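Walum guide, part 4: Sorting small things into a tray with two hand-held grippers
Last changed 5/10/22

In this part we show the task by hand. You hold one gripper in each hand and do the work slowly, and the recording is later used to teach the arm. Please read part 3 first if your grippers are not yet paired.

Choose a shallow tray or a box lid and put it on a soft surface, such as a bed. A soft surface moves a little when you press on it, and we want the robot to learn this also. Take small objects which are different from each other: something round, something in a wrapper, something made of cloth.

Start the recording in Forkach and wait 6 seconds with open fingers. Then bring both grippers to the tray, one from each side if you can. Keep the fingertips in view of the camera the whole time.
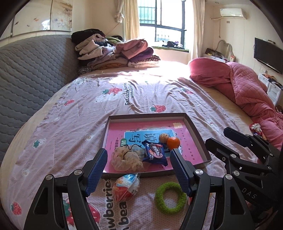 Grippers at the box lid, with the green hair tie and the wrapped egg-shaped package on the sheet in front.

Take one object at a time. For a hair tie, close the fingers on one side of the ring and lift straight up. For fruit, close until the pads touch the skin and then stop – a mandarin is easily pressed too hard. Wrapped snacks are best taken across the narrow side. If an object falls, do not stop the recording. Pick it up again from where it lies.

When the last object is placed, open the fingers, move both grippers back and press Save. One set has 66 recordings, and you should change the positions of the objects after each one. Short breaks are allowed between recordings, but not during them.

Files go in the Femberg folder, under the name of the task.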